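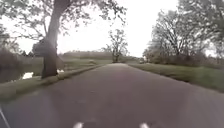 1. What we did and why

Our group picked the lane behind the Florkau sports grounds for the Small Roads unit. Narrow, paved, trees along it, grass verge. Everyone in the class seemed to be doing intersections or the roundabout so we wanted something quieter. The question we ended up with: does a lane this narrow work as a shared route for walking, bikes and the odd car, and what should the shire do about the verge?

First idea was a drainage study but we dropped it in week two. No gear for it, and the marking guide wanted a recommendation a council could act on.

2. The site

One straight length of asphalt. No painted lines, no kerb on the left side, just a lip of grass where the verge meets the road. Big tree on the left verge, thick trunk, leans a bit, forks high up. Its canopy reaches out over the road so the near part gets shade for a good chunk of the afternoon. Looking down the lane the road narrows off to a single tree in the distance, which we used as our sighting point when laying out the tape.

The verge is patchy, olive green going to brown. We all walked on it at some stage and prefered the road every time.

3. Method

Kept it simple. Split the lane into 4 sections with chalk marks and did the same jobs in each:

- tape the width of the asphalt, edge to edge
- tape the verge from the asphalt to where the ground changes
- note any cracks, lifted edges, roots
- stand at the side and tally who goes past

Tallies were done in 6 sessions, half before school and half after. Sheets were typed into Codeck that same night, mostly. One sheet got left in a pencil case and was entered late, it's flagged in the table in Appendix B.

We also asked people passing by if they'd answer three quick questions. Most said yes. A few thought we were selling something.

4. Results

76 people or vehicles in total over the 6 sessions. Walkers were the biggest group by a long way, then bikes, then cars. Dogs not tallied, should of been, because people with dogs were the ones who used the grass.

Section 1 (nearest the grounds): busiest. Most people come in from the car park, so you get bunches of them at once.

Section 2 (under the tree): people slowed down here. Two walkers told us it's where they stop for a breather in summer. Bikes kept to the middle of the road away from the trunk. Low twigs mentioned by one cyclist, couldn't confirm, none of us is tall enough.

Section 3: not much to report. Edge of the asphalt crumbling slightly, grass growing in over it.

Section 4: quietest. Some walkers turn around before they get this far.

When a car came through walkers stepped off onto the grass and waited. Nobody seemed bothered. Drivers went slowly and a couple waved. With two cars meeting it would be a different story but we never saw that happen.

5. The Jornuva comparison

The teacher asked us to compare with another lane so we used the Jornuva path data from last year's class. That one has a painted centre line and a proper gravel shoulder. Walkers there stay on the shoulder. Not a fair comparison really, different width, different time of year (theirs was December, school nearly out) but it does suggest that people will use the side if it's decent to walk on.

6. What we recommend

Leave the road surface alone. It's smooth and does its job.

Leave the big tree alone too. One group member wanted it trimmed hard, the other three didn't, so the recommendation is a light trim over the road only.

Improve the verge. We priced a strip of compacted gravel along the left side, sections 1 and 2 only, using the Yazdani landscape supplies price list. Came to $1674 for materials. No labour in that. Keep the gravel well back from the trunk, roots need the space.

No painted lines. We went back and forth on this and decided a line would make drivers go faster. Can't prove it from our data.

7. Problems

Chalk washed off in section 3 and had to be re-measured. Tape too short, so the long measurements were done in two goes. Morning sessions were shorter then the afternoon ones, so the totals can't be compared straight across. Ran out of time for a proper sun and shade map, there's a rough sketch in Appendix C.

Appendices A to C handed in seperately on paper.

Submitted October 14, 2019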